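Sprechnotizen: Was die Punktwolke nicht weiß
Vortrag Mafalda Pacheco, Fachabend Bauaufnahme, Kultusside
Redezeit 20 Minuten, danach Fragen

Folie 1, Einstieg

Guten Abend. Ich vermesse Bestandsgebäude, meistens solche, für die es keine brauchbaren Pläne mehr gibt. Eingeladen wurde ich mit dem Wunschtitel »Der digitale Zwilling in der Denkmalpflege«. Den habe ich geändert, weil ich bis heute keinen Zwilling abgeliefert habe. Ich liefere Punktwolken und Zeichnungen mit Lücken, und über die Lücken will ich reden.

(Kurz warten, Handzeichen: Wer hat schon einmal ein Aufmaß bestellt? Wer hat den Genauigkeitsbericht gelesen?)

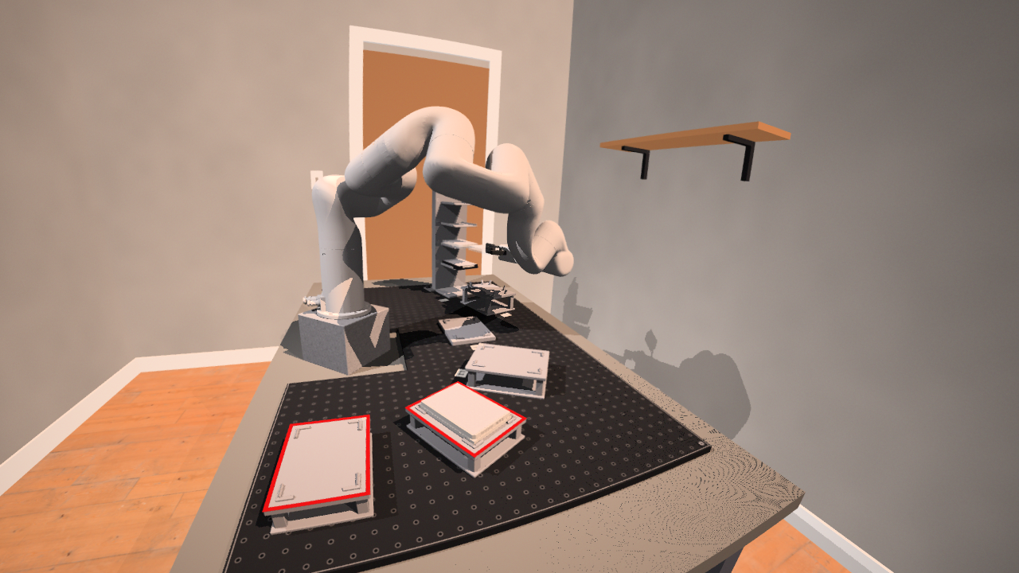
Folie 2, Der Auftrag

Gewölbekeller unter der alten Mälzerei, zwei Ebenen, eine Treppe, auf der man sich nicht begegnen will. Aufgenommen im Juli mit terrestrischem Scanner und, für die Kappen hinter den Rohrleitungen, zusätzlich mit der Kamera. Auftraggeber war Ebenezer Nartey vom Planungsbüro Postia. In der Ausschreibung stand »millimetergenau«. Ich habe zurückgefragt, worauf sich das bezieht: auf den einzelnen Punkt, auf die Verknüpfung der Standpunkte oder auf die fertige Schnittzeichnung. Die Antwort lautete »auf alles«. Damit kann man nichts anfangen, und ich habe es trotzdem unterschrieben. Mein Fehler.

Zahlen zum Projekt: 78 Scannerstandpunkte, 514 Fotos, fünf Tage vor Ort. Langsam vorlesen. Danach sagen, dass keine dieser Zahlen etwas über die Qualität aussagt. Sie stehen in jedem Prospekt, weil sie sich leicht zählen lassen.

Folie 3, Verknüpfung

Die Software, bei uns Isah, meldet nach der Registrierung einen mittleren Fehler und färbt ihn grün. Ich traue dem Grün nicht. Der Wert sagt, wie gut benachbarte Scans zueinander passen. Ob der Keller am hinteren Ende zwei Zentimeter zu tief liegt, steht da nicht. In einem langen, schmalen Gang sehen sich die Wände überall ähnlich, und der Algorithmus schiebt sie gern ein Stück ineinander.

Sverre Forsberg hat deshalb unabhängig einen Polygonzug durch beide Ebenen gelegt. Ergebnis: Die untere Ebene war gegenüber der oberen leicht verdreht. Im Gang fiel das kaum auf, an der Treppe passte es nicht mehr. Der Bericht war bis dahin durchgehend grün.

(Falls jemand fragt, ob man sich den Polygonzug sparen kann: Man kann. Man sollte es dann aber in den Bericht schreiben.)

Folie 4, Fotos und Scan zusammenführen

Beliebtes Versprechen der Anbieter: Die Photogrammetrie füllt, was der Laser nicht sieht. Stimmt manchmal. Bei gekalktem, gleichmäßig weißem Putz findet die Bildzuordnung wenig Halt, und dann kommt eine Fläche heraus, die glatt und plausibel aussieht. Glatt war das Gewölbe dort nie. Sándor Sárközi hat an einigen Stellen mit Latte und Zollstock nachgemessen, was im Büro belächelt wurde, bis er mit den Werten zurückkam.

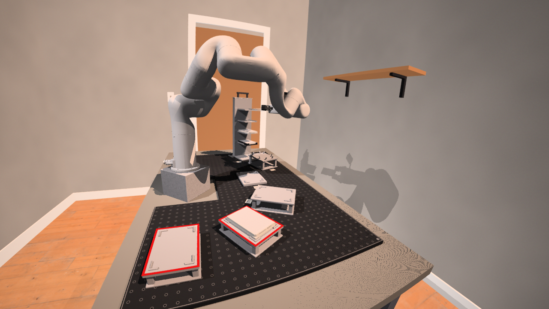
Ich habe diese Flächen im Modell seither anders eingefärbt als die gescannten. Der Auftraggeber fand das unschön und wollte es für die Präsentation einheitlich grau haben. Er hat eine graue Fassung bekommen, mit Vermerk auf jedem Blatt. Ob den Vermerk jemand gelesen hat, weiß ich nicht.

Zum Dienst Didinero, nach dem ich vorab gefragt wurde: lädt die Punktwolke hoch und gibt Wände, Stürze und Kappen als Bauteile zurück. Wir haben ihn an der oberen Ebene probiert. Bei den geraden Wänden ordentlich. Die Kappen hat er zu sauberen Zylindersegmenten gemacht, was für ein Rendering reicht und für den Statiker wertlos ist, denn den interessiert ja gerade die Abweichung. Ohemaa Yakubu hat die Tragwerksseite betreut und am Ende wieder mit Schnitten aus der rohen Wolke gearbeitet.

Folie 5, Was ich mir in Ausschreibungen wünsche

Genauigkeit getrennt angeben, nach Punkt, Gesamtnetz und Zeichnung.
Kontrollmessung als eigene Position, bezahlt.
Ergänzte Flächen kennzeichnen, auch wenn es hässlich aussieht.
Rohdaten mit abgeben lassen und vorher klären, wer sie aufbewahrt.

Der letzte Punkt sorgt meistens für Streit, also hier Zeit lassen. Wenn es knapp wird, Didinero nur kurz erwähnen und auf die Fragerunde verschieben. Kontaktdaten stehen auf der letzten Folie.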